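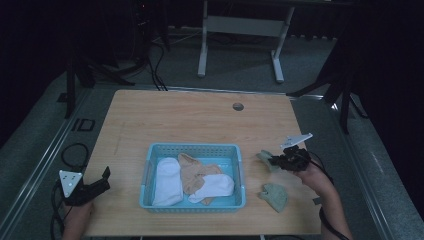
My sister swears that anything nylon should be kept well away from the cotton pairs, and I'm starting to wonder if she's right, because I have ruined three good pairs since October and I'm a little tired of buying new ones. We're a household of 4 and the socks all end up together on the table when the wash is done. I sort them into shallow plastic baskets, the kind with slots in the sides, and then carry those to the bedrooms. The thick cotton ones come out of it fine. The thin ones, the sheer tan kind I wear with my work shoes, get little pulls in them, and I can't tell if it happens in the machine, in the basket or in the drawer. Do you all keep them apart? And do you fold, roll or just lay them flat? I've read so much conflicting advice that my head is spinning.

Posted by Ondieki518 in Laundry and Linens

jomeck_mornings

Oh, I feel for you, I went through the very same thing when I started a job with a dress code! I'd look at the basket first. Turn it over in your hands and run an old nylon stocking along every slot and all the way around the rim. If there's a rough bit of plastic left from the mold, the stocking will find it right away. Mine had one nasty little burr near a corner, and I took it off with a nail file in less time than it takes to boil an egg. If you'd rather not fuss with that, line the basket with a pillowcase — I did that for a whole winter and it worked just fine.

For the wash itself, put the sheer ones in a zipped mesh bag, turned inside out, and leave the jeans for another load. Cool water, a gentle cycle and no dryer. I hang mine over the shower rail after supper and they're ready by morning.

As for folding, I lay the two together, fold them in half and then in half again. Please don't turn the cuff of one over the other to make a ball! It stretches the elastic, and on thin socks a fingernail goes through sooner or later. Thick white cotton ones can take it, although I've gone over to folding those too, and they stand up nicely in a row. My drawer is the old Ernholm one with the wooden dividers, and the sheer pairs get the end section to themselves.

zostthorpe_gran

Mesh bag. Also check your fingernails and rings before you sort, and put on hand cream a good while beforehand. Mine were snagging on my wedding ring all along and I blamed the washer for years.

plainpairs600

I just buy 6 pairs of the same kind at a time, so when one snags I still have a mate for the other. Doesn't fix the snagging, I know. Baby shampoo is good for hand washing them if you ever get the time.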